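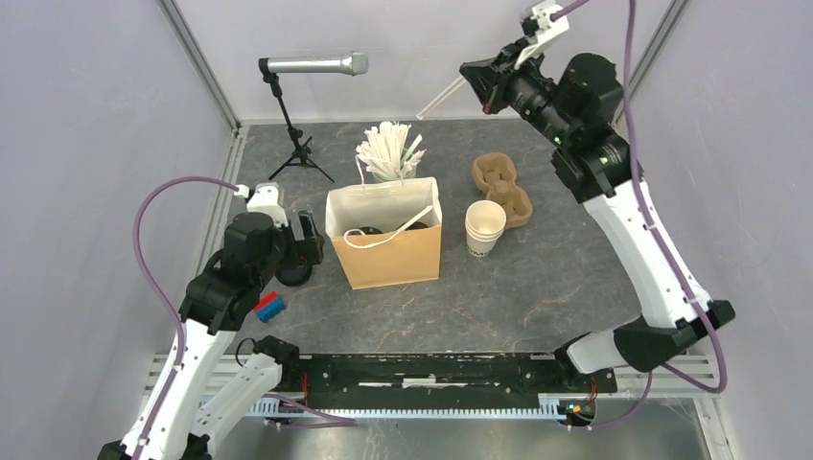
Ticket 104: right arm lags leader during straw step, bag-packing task
Site: Vorkville, cell 2
Status: open, workaround in place
Priority: normal

Reported
While recording demonstrations for the Prirnside takeaway task, the operator found the right arm trailing the leader handle by a noticeable amount. Left arm is fine. It shows up when the right gripper is holding something thin up high and has to come down towards the paper bag. Episodes recorded this way are jerky on replay and two had to be thrown out.

Setup
Both arms on the Kondavlow teleop build. Bag in the centre, straws behind it, cups and pulp carrier to the right. Purple cables on both arms.

Log, May

9:40 am. Restarted the teleop service. No change.

10:05 am. Swapped leader handles left to right. Lag stayed with the right follower, so the handles are not the cause.

10:30 am. Checked command rate at the right arm. Should be 500 Hz. It drops to 120 Hz when the elbow passes its upper range, then recovers. Left arm holds 500 the whole time.

11:15 am. Reseated the connector at the right wrist and gave the cable more slack near the elbow. Drops are less frequent but still there.

1:20 pm. Ran the same motion with the gripper empty. Same drops. Payload ruled out.

2:00 pm. Loaded the Liao driver from the previous release on the right arm only. No drops over 20 minutes. Put the current driver back and they returned on the third pass.

Workaround
Stay on the previous driver for the right arm. Do not mix episodes from before and after the change in the same folder. Tag the old ones "lag" so they can be filtered at training.

Still to do
Send rate logs to the driver maintainers.
Replace the right arm cable anyway and retest.
Re-record the two discarded episodes.

Reply, 4:10 pm
Logs received. Please also attach the config file for the right arm, as the upload only had the left.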